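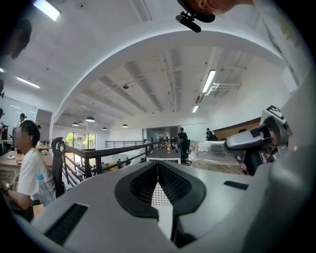 4. Setting up the Pavholm office humidifier

4.1 Positioning
1. Stand the unit on a level floor, at least 32 cm from any wall.
2. Keep the outlet clear of ceiling sensors and air-conditioning intakes.
3. Route the mains lead along the skirting. Do not run it under carpet.

CAUTION: Do not lift the unit by the tank handle.

4.2 Filling the tank
1. Switch off at the wall and lift out the tank.
2. Fill with cold tap water to the MAX line. The tank holds up to 1,670 ml.
3. Wipe the base dry and refit the tank until it clicks. 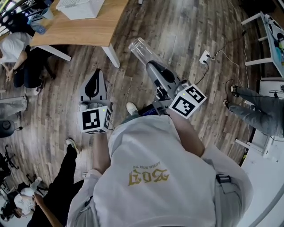
4. Switch on and wait for the pump to prime.

Note - a gurgling sound during priming is normal.

4.3 Setting the level
1. Hold MODE until the display flashes.
2. Select the room type. Use OPEN for shared offices and CELL for single rooms.
3. Press MODE again to store the setting.

The unit samples the air at fixed intervals and adjusts the fan itself. Readings taken near an open window will be low.
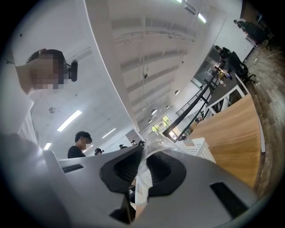
Allow one full working day before changing the level - the first readings drift while the filter takes up water. Replace the filter (part 129) after 1,000 hours of running, then reset the counter as in 6.2.

Section revised Feb 19, 2023, Chia-hao Hsu.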